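Section 4. Preparing the Block Table

This section applies to the Jornov block set used in the Birnside activity room. Staff should complete it before each session.

4.1 Setting out the bricks

1. Wipe the tabletop with a soft cloth and let it dry.
2. Check each brick for cracks. Remove damaged bricks and record them on Form 2336.
3. Build one stack per color. Place stacks of different colors well apart so that each can be lifted without touching the next. 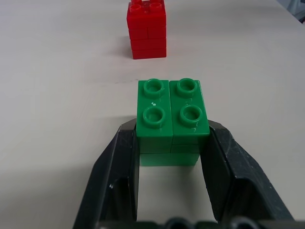

4. Press each layer down evenly before adding another. Bricks laid side by side should meet without a gap, and the studs on top must be left clear.

Caution: Do not slide a stack across the table. Lift it straight up and set it down flat.

4.2 Setting out the cubes

1. Take one red, one green and one yellow-orange cube from the tray.
2. Place the cubes on the light-colored board with open space between them. They need not form a line.
3. Keep papers and other supplies on the table behind the board.

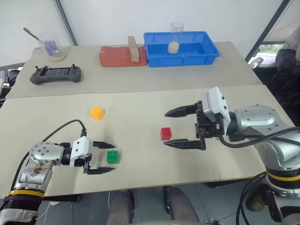
4.3 Storage

1. Separate all bricks and sort them by color.
2. Return the set to the Brerkport cabinet, shelf 3.

Note: Replacement bricks are ordered in lots of 200. Revised May 2025.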